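Print this page | E-mail this page

About us

Hello, and thanks for clicking through to the page most people skip. I run Tanetti, a small workshop where we teach robots to do jobs by showing them. I write most of this website as well, so if there's a spelling mistake it's mine.

I started the business after years of programming robot arms the long way, typing in positions one after another and then typing them all in again when the customer moved a shelf. I got quite good at it and I never once enjoyed it. Then I had a go on a pair of hand-held controllers at a trade day, steering an arm on the far side of the hall, and after ten minutes I'd picked up a mug and put it down again in one piece. I was hooked! I came home and cleared out the garage the same week.

We've moved since then (the garage had a leak, and my family wanted it back). There are 6 of us now, in a unit behind the old Adjei print works, and we have two teaching benches. One is set up for teaching by hand, where you take hold of the arm and lead it through the job yourself. The other is for remote control, where you sit with the controllers and the arm copies you. People always ask me which is better and I always give an annoying answer. For wiping, pressing and anything with a bit of push in it, I like having my hands on the arm. For picking things up and putting them somewhere else I'd sooner have the controllers, and so would most of the team, though we do have one firm hold-out who leads everything by hand and gets lovely results.

A normal day goes like this. We put the kettle on at half past eight, set up the bench, and show the robot the same small job over and over. Pick up the block, carry it across, let go. Then we shift things a bit and do it again. Our longest run on a single job was 669 goes, for a sorting task, and by the end of it I was seeing coloured blocks when I shut my eyes. We keep the clumsy goes too, as long as they finish properly, and we label them so we can find them later.

All of it goes into Dolteo, our own record-keeping program, which began life as a spreadsheet and still looks like one if you squint. It stores what the arm did, what its cameras saw and who was driving. I'm prouder of it than I probably should be — it has been rewritten twice and it's finally quick.

Who do we work for? Small factories, mainly, plus a couple of labs and one very patient bakery. You don't need to know anything about robots before you come to us. If you can show a new starter how to do the job, we can very likely work with you. We'll tell you if we think a job isn't suited to it, and we've sent people away with nothing more than a cup of tea and the name of a good conveyor supplier.

We also run Andis, our beginners' course, every January and again in the summer. It lasts two days and everybody gets proper time on both benches. The first hour is usually all giggling and dropped blocks, and then the room goes very quiet while people concentrate (my favourite bit, that). Bring flat shoes and a sandwich, the nearest shop is a fair walk.

If any of this sounds like your sort of thing, drop us a line or come and have a go. Visits are free, and the biscuits are decent. Ring the bell twice, it sticks.

E-mail this page to a colleague | Printer-friendly version
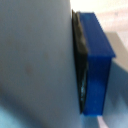 Up close with a blue block, from the gripper's side.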